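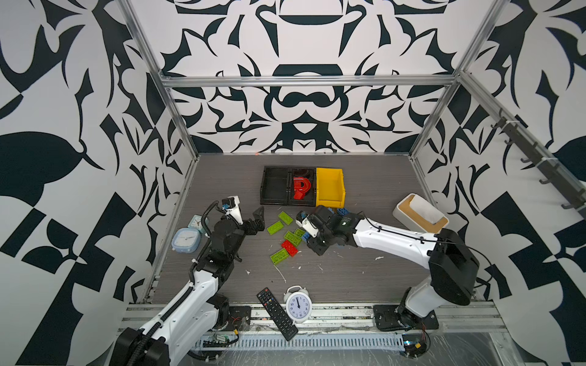 Protokoll Arbeitstreffen Zweiarm-Aufbau, 3/3/22

Anwesend: Kushnir (Leitung), Hamada, Levchenko, Bidau (ab TOP 2), Aditz (Protokoll)
Entschuldigt: Gakitz

TOP 1 – Protokoll vom letzten Mal
Angenommen. Eine Korrektur von Hamada: Die Wiederholrate der Handgelenkskamera war falsch notiert, Wert in der Tabelle gilt. Aditz ändert das.

TOP 2 – Stand Datenaufnahme Sortieraufgabe
Levchenko berichtet. 900 Episoden liegen auf dem Server, davon 121 beim Durchsehen aussortiert. Häufigster Grund: Bediener setzt den Greifer zu früh ab und korrigiert dann mehrfach, die Bewegung sieht hinterher zittrig aus. Zweithäufigster: Zeitstempel der beiden Arme laufen auseinander. Letzteres seit dem Neustart des Aufnahmerechners nicht mehr aufgetreten, Ursache aber unklar.

Kushnir will die aussortierten nicht löschen. Eigener Ordner, Grund der Ablehnung als Kürzel im Dateinamen. Bidau fragt, ob man die Korrekturbewegungen nicht sogar drinlassen sollte – das Modell muss ja auch lernen, sich zu fangen. Längere Diskussion. Vorschlag Hamada: zwei Trainingsläufe, einmal mit, einmal ohne, sonst alles gleich. Angenommen.

TOP 3 – Ergebnis Störobjekte
Hamada stellt den Vergleich vor. Aufgabe jeweils: Bausteine nach Farbe ins Fach der Schale. Variante A nur Bausteine und Schale auf der Fläche, Variante B zusätzlich Alltagskram (Wecker, Fernbedienung, Taschentuchbox usw.), Lage vor jeder Episode neu.

Ergebnis kurz: Auf leerer Fläche kaum Unterschied. Sobald fremde Gegenstände dazukommen, bricht A deutlich ein, B bleibt fast stabil. Auffällig bei A: der rechte Arm fährt auf die blauen Wecker los, vermutlich nur über die Farbe. Bei B nicht mehr beobachtet. Bei den grünen Steinen beide gut, bei Rot schwächer, wahrscheinlich zu wenige rote Steine in den Daten.

Einwand Kushnir: B hatte mehr Bedienerstunden, der Vergleich ist so nicht sauber. Hamada stimmt zu, rechnet auf gleiche Episodenzahl herunter und zeigt das nächste Mal neu. Bis dahin keine Zahlen nach aussen.

TOP 4 – Rückwand
Bidau hat die Läufe mit gemusterter und mit einfarbiger Verkleidung gegenübergestellt. Idee war, dass das Modell sich nicht am Hintergrund festhält. Bisher nur 3 Testreihen pro Variante, zu wenig. Tendenz: Wechsel des Musters zwischen den Blöcken hilft, ein einzelnes Muster allein nicht. Levchenko meint, das schwarzweiße Rankenmuster stört vor allem die Tiefenschätzung der festen Kamera, die Kamera am Greifer ist weniger betroffen. Müsste man getrennt auswerten. Bidau macht das.

Frage Aditz, ob die Seitenwände immer dasselbe Muster haben müssen wie hinten. Kushnir: vorerst ja, sonst zu viele Variablen.

TOP 5 – Kollisionen der Arme
Problem bleibt die Mitte. Wenn beide Greifer zum selben Haufen wollen, wartet keiner. 7 Abbrüche in der letzten Reihe, alle im mittleren Bereich. Hamada will eine weiche Grenze in der Steuerung, Levchenko lieber über die Daten – Bediener sollen bewusst einen Arm zurücknehmen. Keine Einigung. Levchenko nimmt eine kleine Reihe mit Zurücknehmen auf, dann wird entschieden. Grenze in der Steuerung bleibt als Sicherheit trotzdem drin, nur weiter gefasst.

TOP 6 – Verschiedenes
– Fläche vor jeder Reihe abwischen, kleine weiße Krümel sind in den Nahaufnahmen zu sehen. Gilt für alle.
– Kabelführung linker Arm: Schlauch bei ganz gestrecktem Arm auf Spannung, Gakitz soll draufschauen.
– Benennung der Objekte in der Beschreibungsdatei vereinheitlichen. Momentan steht „Wecker", „Uhr" und „clock" durcheinander. Aditz schickt Liste rum.
– Entwurf für den Bericht im Mai, Gliederung kommt von Kushnir. Methodenteil Hamada.

Aufgaben
Hamada: Vergleich A/B neu rechnen, zwei Trainigsläufe mit/ohne Korrekturbewegungen
Levchenko: Ordner für aussortierte Episoden, kleine Reihe Zurücknehmen
Bidau: Auswertung Rückwand nach Kamera getrennt
Gakitz: Kabel links
Aditz: Korrektur altes Protokoll, Objektliste
Kushnir: Gliederung Bericht

Nächstes Treffen: Termin per Mail, Kushnir fragt rum.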